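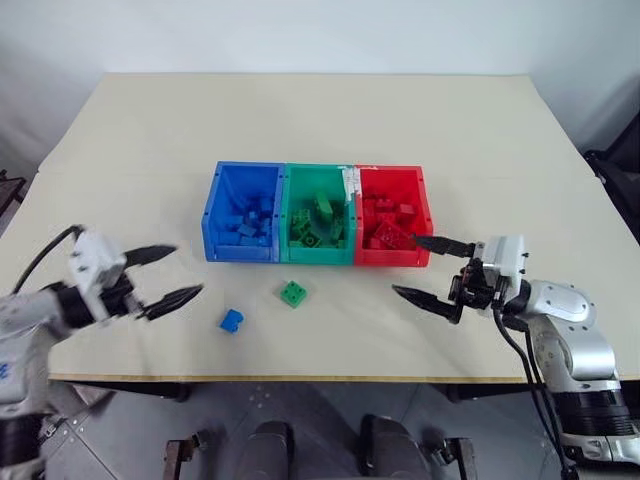

Blue, green and red bins in a row at the center of the table, with one green and one blue block still to be put away.

Block Sorting by Color: Bench Layout and Storage Notes

Gallery page, Lekero Workroom
Compiled by Neema Waweru
Last revised in November

Scope

The gallery covers the sorting bench in the Lekero workroom and the method used to return building blocks to storage by color. Earlier notes on shelving and labels are kept under Rusia and are not repeated on this page. The method applies to plain studded blocks in solid colors. Printed blocks, wheels, hinges and clear pieces follow a separate procedure.

The bench

The working surface is a light beige rectangular board with a thin tan strip of exposed wood along the near edge. The wall behind it is plain white. Both are useful for sorting. A small block in any of the three stock colors stands out against the board, and a quick look across the surface is enough to find strays before the bins are lifted.

Patterned table covers were tried in the first month and dropped. Dark blue pieces were missed on them in evening light.

The bins

Three open plastic bins are used, one per color. Bin color matches block color, so no written label is needed at the bench. Order from the left is blue, green, red. The order is fixed and should be kept when the bins come back from the shelf.

The bins touch side to side. An earlier layout left a hand's width between them, and blocks dropped short ended up in the gaps. White tape covers the top rim where the green and red bins meet. The front lip of each bin flares slightly, and a bin can be pulled forward by the lip with one hand.

Do not stack full bins. The screws along the upper edges can mark the underside of whatever is placed on them.

Contents

Blue: mixed small blocks, heaped low in the bin. No large plates at present.

Green: mixed blocks, including a tall rectangular brick. The tall brick may be stored upright or flat. Upright makes it easier to pull when a build calls for it.

Red: mixed blocks, including a larger flat brick. Keep the flat brick near the front. Placed at the back, it tends to hide smaller pieces under it.

The full workroom stock is 3000 blocks. The most recent check of the red stock, shelf reserve included, gave 971. Figures for blue and green are held with the Jultance inventory sheet and will be added here once the recount is complete.

Sorting method

1. Set the bins in order on the center of the board, lips toward the front.
2. Tip the mixed blocks onto the surface in front of the bins. A batch of 32 is a comfortable size for one person.
3. Separate joined blocks before sorting. A joined pair in two colors goes into neither bin until it is apart.
4. Clear one color completely, then move to the next. Working left to right is the usual order.
5. Check the strip of board directly in front of the bins. Square four-stud blocks often come to rest close to the bin wall, where the lip can cover them.
6. Check the floor along the near edge of the table. The floor is gray and has small round bolt holes. Smaller parts from other kits can lodge in them.

Blocks that do not belong

Off-color pieces — yellow, white and black — go in the Ogola tray on the lower shelf. The tray currently holds 13 pieces. Cracked blocks go in the same tray and are reviewed at the end of the month. Do not return a cracked block to its color bin, even if it still grips.

Cleaning

Empty one bin at a time. Wipe the inside with a damp cloth and let it dry fully before refilling. Blocks are washed in lukewarm water in a mesh bag, one color per bag, and dried on a towel with the studs facing down. Replace the tape on the rim when it starts to lift at the ends — old adhesive picks up dust and comes off on the blocks.

Corrections to block counts should be sent to Neema Waweru, with the bin color and the shelf number.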